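Chapter 14
Heat, Water, and Steam in the Kitchen

Learning objectives
After completing this chapter, students will be able to:
Define evaporation, boiling, and condensation.
Explain how a lid changes the rate at which a pot loses heat.
Compare simmering, steaming, and braising.

Key terms: boiling point, condensation, latent heat, simmer, vapor

Most cooking methods depend on the movement of heat through water. A cook who boils pasta, steams fish, or braises beef is managing the same substance under different conditions. Chapter 13 treated dry heat. The present chapter turns to moist heat, beginning with the open pot and moving on to the covered one.

When water is heated in an open pot, vapor escapes from the surface and carries energy away with it. The burner must replace that energy before the temperature can rise. A lid holds much of the vapor in place. Some of it condenses on the underside of the lid and returns to the pot as liquid, and less fuel is needed to maintain a simmer.

Lids differ in material, fit, and venting. A heavy, close-fitting lid suits a long braise. Glass allows the cook to check the food without uncovering it, and a small vent lets excess steam escape.

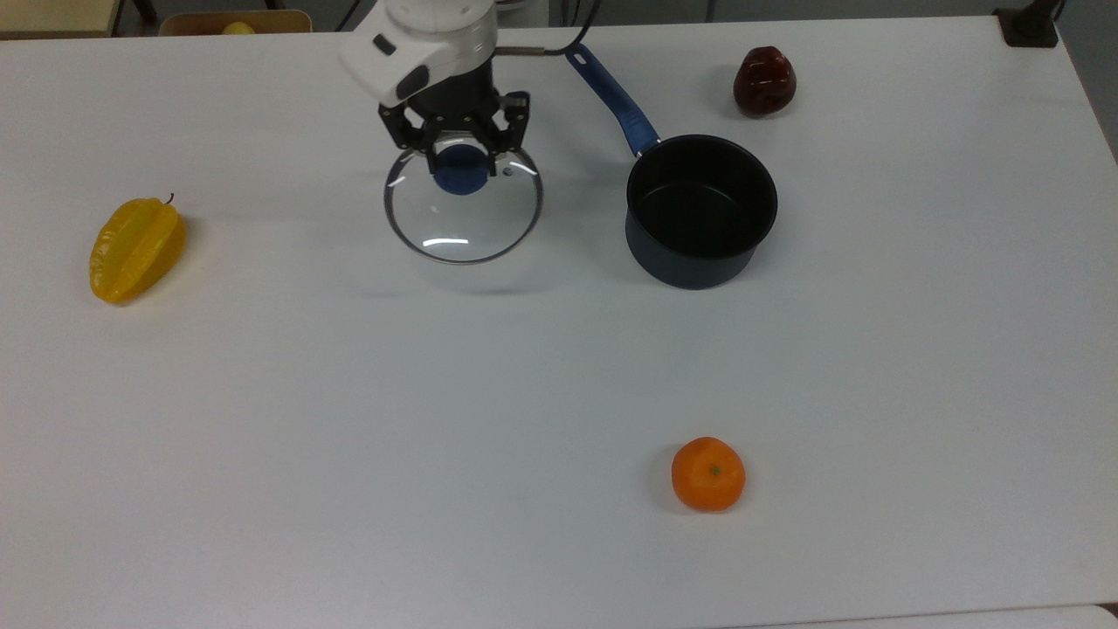

Reading time: 14 minutes

Section 14.1 reviews the three states of water and introduces latent heat. Section 14.2 applies these ideas to simmering and steaming. In the laboratory exercise, students heat 1000 milliliters of water twice, once covered and once uncovered, and record the time required to reach a boil. Students should read the safety notes on steam burns before beginning the exercise.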